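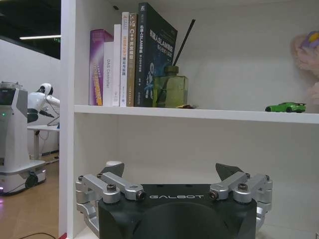
Week 3: Books, and why I stopped trusting the wrist camera

So this was the week I'd been looking forward to, because we finally got to do the bookshelf! Joana Coelho and I split the job. She ran the shelf trials with the two-finger linkage gripper, and I ran the same list with the suction cup (we've been calling it Bikano since day one, don't ask).

The row of books is nastier than I expected. The navy SLAM book is big and leans to the right, the purple one leans too and it's short, and some of the white ones in between have hardly anything on their spines for the camera to grab onto. "DAS Controller" was fine, the lettering is readable. The taller plain white one next to it kept getting merged with its neighbor in my segmentation, so I ended up picking the grasp point by hand, and I've marked those runs in the log.

We did 50 tries each. The fingers got 9 books out cleanly, which sounds terrible, but most of the misses were the same problem: the fingertips need a gap to get into and upright books don't leave one. Suction did better on flat covers and was hopeless on narrow spines.

Toy car next, then the green glass diffuser bottle, which I'm nervous about. Korkor Tetteh thinks we should lower the closing force first and I agree, but I haven't found where that setting lives in the controller menus yet. Ismail Mansour might know, he wrote the config for last year's group.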